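Shop night talk, February. Speaker notes, long version.
Working title: What the arm is for, if anything

Start before people have settled. Don't apologize for the title.

I was asked to talk about the arm build because I was the one who voted against it. Dario Morelli and Robel Shiferaw did most of the work and they'll be in the second row, so they can shout when I get it wrong. I've been a member here long enough to remember the laser cutter that was going to pay for itself.

The pitch, as we all heard it. Get a used industrial arm, bolt it down, and have it clear the sorting bin at the end of the night. Dario called the project Habte and the name stuck. The plan said 3 weekends. Pause here, people will laugh.

Ask the room: who has sorted the bin by hand in the last month? Wait for hands. It's a dull job and it doesn't take long. That has been my whole argument from the start and I'm going to keep coming back to it.

What went well. I promised Macarena I'd say this part properly.
- The mounting is solid. Robel did it and I have no complaints.
- The stop button works and it's where your hand goes. I tested it more than anyone wanted me to.
- Macarena Robles rewrote the motion code so the arm slows down near the bin walls. Before that I wouldn't stand near it.

What didn't. Take this slowly, it's the part people came for.

Grasping. Everyone thinks the arm is the hard bit. The arm goes where you send it. Picking up some random thing that landed at some random angle is a different problem, and we spent most of the winter on it. Soft bottles, thin lids, anything you can see through. The depth readings on clear plastic are junk. We tried the Wemiveo software first, then dropped it and went with Standance, mostly because Natanael already knew it. I can't tell you one is better. We never ran them side by side, and I'd be careful of anybody in a hobby shop who says they did.

Numbers. Put these up and leave them up. We logged 179 pick attempts over two evenings. I'm not going to give you a success rate, and there's a reason. We changed the finger tips partway through and didn't write down when. Some of the "successes" were me nudging the object first. Robel thinks the log is still useful. I think it's a list of times the arm moved. Let him answer if he wants to.

(If Mesfin Zeleke asks about money: the figure is on the shop board, don't get into it from the stage. The cost of the arm is the smaller part. Ask him what he thinks my evenings are worth.)

Cables. Short section, maybe one minute. The hose and the wires have to follow the wrist through every turn, and every time the wrist goes around the long way something pulls tight. Macarena's fix was to forbid certain poses. Fine, but now there are corners of the bin it won't go to. Remember that when you see a demo video of any arm anywhere. Look at which corners they use.

Fixtures. If the bin moves, all your taught positions are wrong. Say it twice. Clamp the bin. Mark the table with tape so a stranger can put things back. I'd have done this on day one, and we did it after an argument.

Next slide, full screen. Let them look before talking.

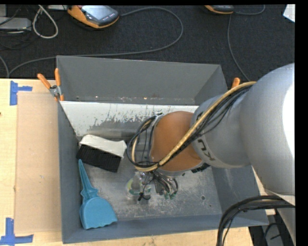

Arm over the bin, gripper at the small transparent piece. Brush and dustpan to the left, orange clamps on the bin.

Point out the hose looping around the wrist, since I just complained about it. Point at the see-through piece, same reason. Then ask which object they'd try first. Most people say the brush. Talk about the bristles: the fingers close on them and they give, so where do you grab? The dustpan handle is long and tapers, which sounds easy until you think about where the weight sits. No right answer needed, keep it moving.

Also worth a word on the scratches in the bottom of the bin. Metal against metal is a bad habit. Set your lowest height with a gap and check it every time the fingers are changed.

So should your shop do this? My view hasn't moved much. If you want to learn how arms work, yes, and you'll learn plenty. If you want the bin emptied, empty the bin. Natanael Aguiar disagrees and says the second version will be faster. Could be. He has a new gripper from Astum on the bench and I've agreed to look at it with an open mind, for two evenings.

Questions. Cut it at 9:30, we need the room back in order and somebody has to sort the bin.

Leftover, only if there's time: calibration drift, the teach pendant menus, why I don't let people wear lanyards near it.

Contact the shop desk for slides | © the speaker, share with credit | Back to top

Related notes
Drill press safety, the short version
Do we need a second 3D printer?
Macarena Robles: Slowing things down near walls
Laser cutter, a history of repairs
Labeling the parts shelves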